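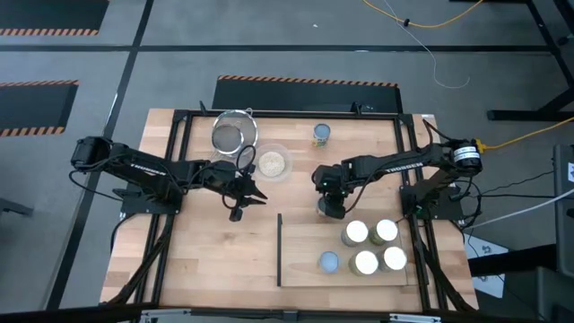

Figure 2. The two-arm table during the can placement task. The right gripper is at a can; the left arm is extended over the tabletop beside the bowl.

Home | Papers | Reviews | Archive | Contact

20/11/2024
By Ona Rozīte

3. Evaluation of the Vinska kit

3.1 Scope

The Vinska kit is a software and calibration package sold by Rudard to laboratories that already own a pair of tabletop arms. It does not include the arms, the grippers or the table. What the buyer receives is a control program, a calibration routine, a task editor and a year of support by e-mail. We tested the kit on the table shown in Figure 2, which has Trossen arms mounted on opposite sides of an aluminum extrusion frame. The same table was used in our earlier review of the Virkden package, so differences in mounting and reach do not enter the comparison.

3.2 Installation and calibration

Installation followed the printed guide without changes. The guide assumes that both arms are bolted down and that their bases will not be moved again. Calibration is carried out one arm at a time and then once more with both arms powered. The second pass relates the two base frames to each other and is the step most likely to fail. It stopped with an error on our first attempt in June and completed after a restart. The error message gave only a code, and the code was missing from the guide. Rudard supplied the meaning on request — a timeout on the serial link — and has said that the next edition will list it.

3.3 Task

The task was to move upright cans between the bare tabletop and a rectangular wooden board lying on it. A can counts as placed if it stands on the board without support after the gripper has opened and withdrawn. A can that tips, or that touches its neighbor hard enough to shift it, counts as a failure. The mesh strainer and the clear plastic bowl of grain were left near the far edge of the table as obstacles. They were not to be touched by either arm.

We ran 300 trials with the Vinska kit and 300 with the Virkden package, using the same start positions for both. The operator was allowed to watch but could intervene only by stopping the run. Stopped runs were logged as failures and were not repeated.

3.4 Observations

The approach from above suits this task. With the wrist bent down, the fingers close on the side of the can and the link stays clear of cans already on the board. The task editor picks this approach by default for any object marked as upright. The default can be changed, but the setting sits two menus deep and is easy to miss.

Handling of the idle arm was less satisfactory. When one arm works, the other holds its last commanded pose, even where that pose leaves it extended over the work area. The Virkden package returns the idle arm to a parked pose unless told otherwise. A user of the Vinska kit must write the parking move into each task, and a forgotten line leaves less room for the working arm.

Cable routing is outside the scope of the product, but the guide should mention it. The planner has no model of the cables at the bases, and slack must be checked by hand before a new task is run at full speed.

3.5 Support and documentation

We sent questions to the support address under a normal customer account. Replies were correct and came from staff who had evidently read the attached logs. The written documentation is thinner. Task files are described well, error codes poorly, and the section on grippers covers only the parallel type. Buyers with other end effectors should ask Uibo, the regional distributor, for the separate driver notes before ordering.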